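3.2 Complaints about choir practice

Residents of Lendcombe file few complaints about traffic and a great many about singing. We read 105 letters sent to the town paper.

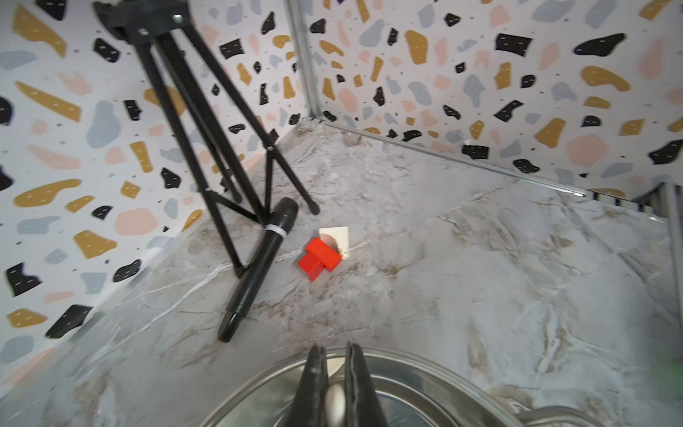 Most letter writers object to volume, and a few to the alto section by name. Amplification comes up often, though a handheld microphone like the one on the floor by the tripod is blamed even in letters about unamplified hymns.

Soup suppers fared better. Only 2 letters mention them, both asking for more salt.

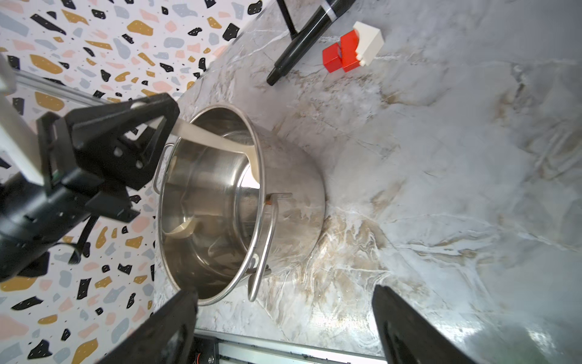
Joaquín Ibarra

Complaints peak in December - carols, we assume, but the letters are too angry to say. 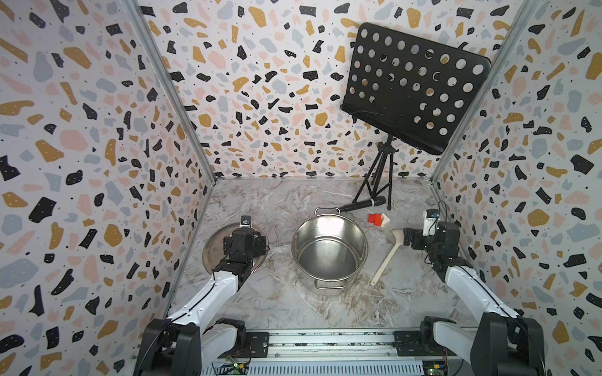
Figure 4. Music stand with perforated desk.

Writers who once sang in the choir themselves were the harshest, and the longest. 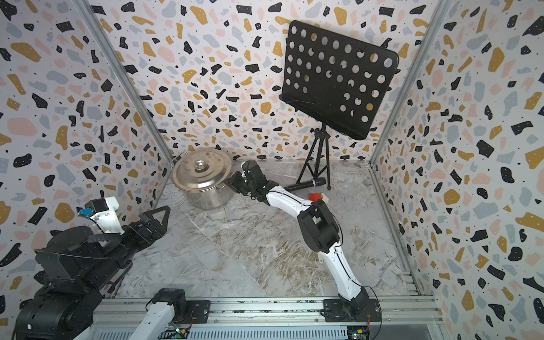
Figure 5. Stockpot, music stand and microphone.

Section 3.3 turns to the bell ringers, who answer their mail.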